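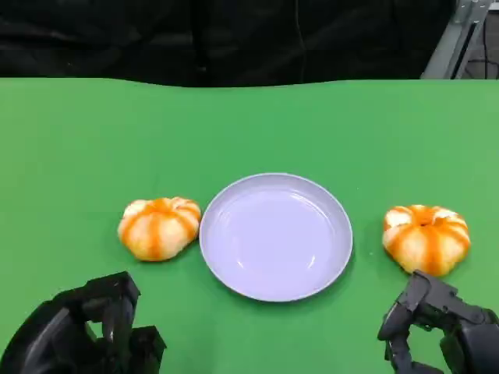
Larnemora is a small town, and most people who drive through it think that it has only one street. I thought the same when I came in September with two suitcases and a list of apartments. The street along the water has the hotels and the ice cream, and the bus stops there, so it is natural to believe that this is all. But behind the second row of houses the ground goes up, and from the top you understand the form of the place. The bay is nearly a circle, very shallow, with a low edge of land that comes up all around it. If you look at the pale lavender plate on the green table, you have already a good map: the flat part is the water, the raised rim is where people live, and the green is the fields behind. I live now on the rim, on the side farthest from the bridge.

Several readers wrote to me after the last post and wanted to know which part of the town is good for staying longer than a vacation. I am not an expert, I have been here for one winter and one spring. I can only tell what I learned by walking and by asking too many questions.

The lower town is the easiest. You have the pharmacy, the post office and the covered market inside ten minutes on foot. Most apartments are rented by the week in summer, and the owners prefer it this way, so a contract for a full year is difficult to find. I visited four of them. Two were very nice and would be free only until June. One had no heating, and the agent from Clarik told me that I would not need it. In January I thought of this man often. The last one was above a bar, and I will not write more about it.

The old fishing quarter is on the other side of the small harbor. It has narrow streets and blue doors and everybody takes photos of it, me included. Please look at the stairs before you sign something. My friend Teresa Marinho lives there with a baby and a stroller, and she leaves the stroller downstairs at the neighbor's because there is no other way. She loves the house anyway. In the morning she hears the boats, and in the evening the sun comes in until late.

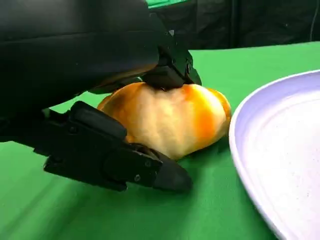

The upper town, where I am, has a worse reputation than it deserves. People in the lower town say "up there" as if it was another country. The houses are from the seventies, square and not pretty, but the walls are thick and almost every apartment has a balcony. From my kitchen I see a piece of the bay, a piece of the football field and the roof of the school. The rent was 200 less per month than for a smaller place near the water, which decided the question for me.

The problem of the upper town is the hill. There is a Wemia minibus that goes up and down, and it is a good service until eight in the evening. After this hour you walk. The first weeks I was angry about it and the groceries were very heavy. Now I buy less each time and I go more often, and I know the road so well that I could do it with closed eyes - except for the corner at the water tower, where the cars come fast and there is no sidewalk.

For shopping there is Henriques, at the turn below the church. It calls itself a supermarket, but it is more a long room with everything in it: light bulbs, cheese, seeds, rubber boots. If you want fish, go before nine. Raquel Falcão at the counter will explain how to cook it even if you know already, and I recommend to listen. My mistake with the cuttlefish would have been avoided.

About walking. The path on the rim goes from the bridge to the lighthouse, and you don't need special shoes for most of it. The part after the campground is sandy and a little boring. Then you come to the salt ponds, and there I always stay longer than planned. In spring the birds are so many that the water looks white from far away. Custódio Rebelo has kept a notebook about them for years, and he told me that on his best morning he wrote 2,000 in it and then stopped, his hand was too cold. He sits usually on the bench at the second gate. He likes visitors who speak quietly.

Some small things that I would have liked to know before. The library gives you a card with only your passport, you don't need a local address. The water is hard and will kill your kettle. The wind from the north comes for three days and then it goes, and on these days you should not hang the sheets on the balcony - I lost one, a good one, and it was found in the yard of the school. The dentist is in the next town, and the bus there has to be reserved by phone the evening before.
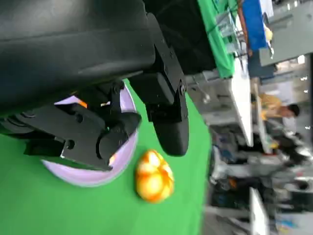 The lavender plate again, with the black gripper above it.

I got also a question about parking. I don't have a car, so I asked Reece Entwistle from the first floor, who has two. He says the upper town is free and always has space, and the lower town is impossible from June until the schools open again. The big lot by the bridge costs money only in summer. He leaves the car there and takes the minibus for the rest.

Next time I want to write about the market and about the ferry, if it starts again. They have been painting it since February and it is still on land.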